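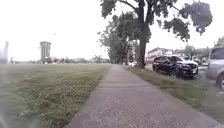
Gutter and Downspout Maintenance: Shop Notes

Revised April 30, 2020

Scope

These notes cover sectional and seamless aluminum gutters on houses of one or two stories. Copper and cast iron are handled differently and are left out. Vinyl gutters can be cleaned the same way but should not be sealed with the products listed under Joints.

Cleaning

Set the ladder on firm ground with a standoff bracket resting on the roof or wall. Do not lean it on the gutter. An aluminum gutter dents under a ladder rail and the dent then holds water.

Start at the end opposite the downspout and work toward the outlet. Scoop debris by hand or with a plastic scoop; metal trowels scratch the coating. Bag the debris or drop it onto a tarp. Flush with a garden hose at normal pressure. Pressure washers drive water behind the fascia and are not recommended.

If the downspout backs up, run the hose in from the bottom with a rag packed loosely around it. A clog that does not clear this way is usually at the lower elbow. Remove the screws, drop the elbow and clean it on the ground.

Checking the slope

The usual fall is 1/4 inch for every 10 feet of run. Runs longer than 40 feet should slope both ways from a high point in the middle, with an outlet at each end. Snap a chalk line on the fascia before moving any hangers. A string level is good enough for short runs – on long ones use a water level or a laser.

Oduor Kioko's method for finding low spots: pour a bucket of water in at the high end, wait 15 minutes, and mark wherever water is still standing. Depth under 1/8 inch can be ignored.

Hangers

Space hidden hangers 24 inches apart, 18 inches where snow is common. Screws should go into the rafter tails wherever the layout allows. Old spike-and-ferrule hangers that have pulled out should not be hammered back into the same hole. Replace them with a hidden hanger set a few inches to one side.

Joints

Sealant will not bond to a damp or chalky surface. Wire-brush the joint, wipe with denatured alcohol, and let it dry. Apply the sealant inside the gutter only, over the seam and over each rivet head. We use Prindudell tripolymer. The Erby butyl is cheaper and holds up well enough, though it skins over slowly in cool weather. Leave either one alone for 24 hours before running water through.

Sizing

For a rough estimate of runoff, 1 inch of rain on 1000 square feet of roof gives 623 gallons. Measure the roof area in plan, then allow extra for a steep pitch.
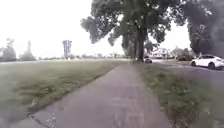
How often should gutters be cleaned?

Twice a year on most houses, once in late spring and once after the leaves are down. In our area the second cleaning falls in late October. Houses under pines need a third.

Discharge

Carry the water at least 4 feet from the foundation, 6 on clay. A hinged extension can be lifted for mowing. Splash blocks should tilt away from the wall and need resetting when the soil under them settles.

Corrections to Bit-na Ahn at the front desk.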